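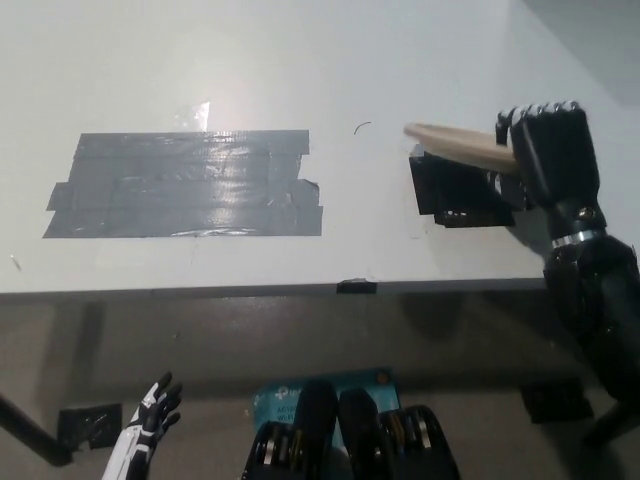
*Gray duct tape on a white tabletop. The table side of things is where most of my customers start.*

# Tudeck Cloth Tape, Gray

Okay, so I sell a lot of stuff in this shop that I'm only mildly excited about (sorry, drawer liners) but I will talk about tape until you back slowly toward the door. Tudeck is the gray cloth tape I've stocked the longest and the one I use at home, and I keep getting the same questions about it by email, so I finally rewrote this page from scratch.

It's a plain, woven-backed, rubber-adhesive tape. You can tear it by hand straight across, and it sticks to nearly anything smooth. I don't think it's the strongest tape I carry, that's Man, which I'll get to in a minute. But Tudeck is the one I reach for when I want something covered today and don't feel like hunting for scissors.

## What I use it for

Tabletops, mostly! Craft tables, folding tables, the big white one in the back that gets every leaky glue bottle in the building. If you have a spot that's scratched or swollen or just ugly, a few overlapping strips will get you through a season. Overlap them by at least a third. I used to butt the edges together because I thought it looked neater, and then crumbs and glitter got into the seams and I had a table with stripes.

Other things I've put it on and been happy with:

- the hinge side of a storage bin lid (going on its second year)
- the spine of a cookbook that had split into two smaller cookbooks
- a garden hose, but only the outside cover, please don't expect it to hold back water pressure
- the bottoms of chair legs in the garage
- a tent bag, tent itself excluded

And things I wasn't happy with: unpainted brick, anything oily, silicone of any kind, and the inside of a freezer. It let go of the freezer shelf overnight and I found it stuck to a bag of peas.

## Getting it to lie flat

Wipe the surface with rubbing alcohol first and let it dry all the way. Soap and water is fine too, but you'll need to rinse it really well or the film stays behind. Then lay the strip from one end and push it down as you go with your thumb or an old gift card. Don't stretch it! I know it's tempting, because it looks so smooth when you pull it tight, but stretched tape spends the rest of its life trying to shrink back and that's when you see the ends curling up.

If you care how the edges look, cut them with a sharp utility knife and a metal ruler on a scrap board before you stick them down. If you don't care, tear away. Torn ends do leave those little flaps, and they catch on sleeves. I round off the corners with scissors on anything a kid is going to lean on.

Temperature matters more than people expect. I wouldn't put it down in a cold garage in March and then complain to me in April (you know who you are, and I did send you a new roll). Bring the roll indoors the night before.

## Getting it off again

The part everybody asks about. Peel slowly, low and back over itself, and warm it with a hair dryer if it fights you. On a hard shiny surface most of the sticky stuff comes up with the tape if it's been down a few weeks. After a whole summer, you're going to have residue. I use a citrus cleaner and a plastic scraper, then dish soap to get rid of the citrus cleaner. Try any of this on a hidden corner first, especially on painted wood or anything with a paper-thin finish. And please don't put it on wallpaper at all. I've had that email more than once and there's nothing cheerful I can write back.

## Sizes and codes

| Code | Roll | Finish |
|---|---|---|
| 159 | standard width | gray, slight shine |
| 177 | wide | gray, slight shine |
| 1000 | shop carton, 9 standard rolls | gray, slight shine |

The codes are what's printed on my shelf labels, so if you call, just read me the number and I'll know which one you mean. The carton is the same tape as 159, you just get it without the individual wrappers. I like the wide roll for tables and the standard for everything else, and if you're only going to buy one, buy the standard.

I don't carry it in black anymore. I had it for a while and it came out a sort of charcoal that matched nothing.

## Tudeck or one of the others?

**Man** is the heavy one. Thicker, stickier, a real pain to tear, and it'll take the finish off a table if you leave it there long enough. I'd use it on tarps and truck bed stuff.

**Neria** is thinner and peels off much more cleanly. It's lovely for marking out a floor or holding cables down for a weekend. It won't take scrubbing, so I wouldn't patch a work table with it.

**Jernia** isn't a tape at all, it's the little hand roller I keep next to the register, and I mention it here because it makes any of the three lie down better than your thumb will. It's got a rubber wheel and a handle that's slightly too short for my hand. Still worth it if you're doing more than a strip or two.

## Shipping and returns

Orders in before noon go out the same day, except on Tuesday, when I'm closed and off doing inventory or pretending to. Unopened rolls can come back any time. Opened rolls, just write and tell me what went wrong, and send a picture of the surface if you can. Half the time it's dust and half the time it's cold, and once in a while it's a dud roll and I'll replace it.

Store your leftovers flat on their side, in a bag, away from the heater. A roll standing on its edge in a hot shed ends up egg-shaped, and then it goes thump, thump, thump every time you pull a piece off.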